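3.2 Materials and sorting procedure

Household items were collected from 59 addresses in the Jadamier district over one winter, ending in February. Residents were asked to set aside any personal care article they would otherwise have thrown away. The collection yielded 1,921 articles, of which 1,000 were drawn at random for the present study. The remainder were kept in dry storage and are not considered further.

Each article was assigned to one of 4 material groups following the scheme of Lukoševičius: single polymer, mixed polymer, polymer with metal, and other. Hairbrushes posed the main difficulty. The head, back and bristles are often made separately, and the joint between them cannot always be opened without damage. Where two sorters disagreed, the article was placed in the mixed group and the disagreement recorded. Combs and toothbrush handles were sorted by the same rule. Soiled articles were rinsed in cold water before weighing. Fig. 3 shows a broad-headed brush with dense bristles. 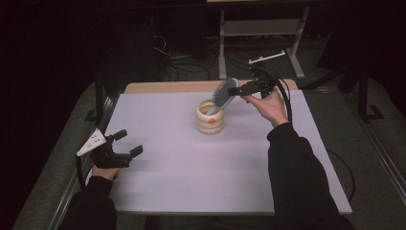 Figure 3. Hairbrush with grey-blue bristles and a pale blue-grey back.

3.3 Weighing and density measurement

Articles were weighed singly, then by group.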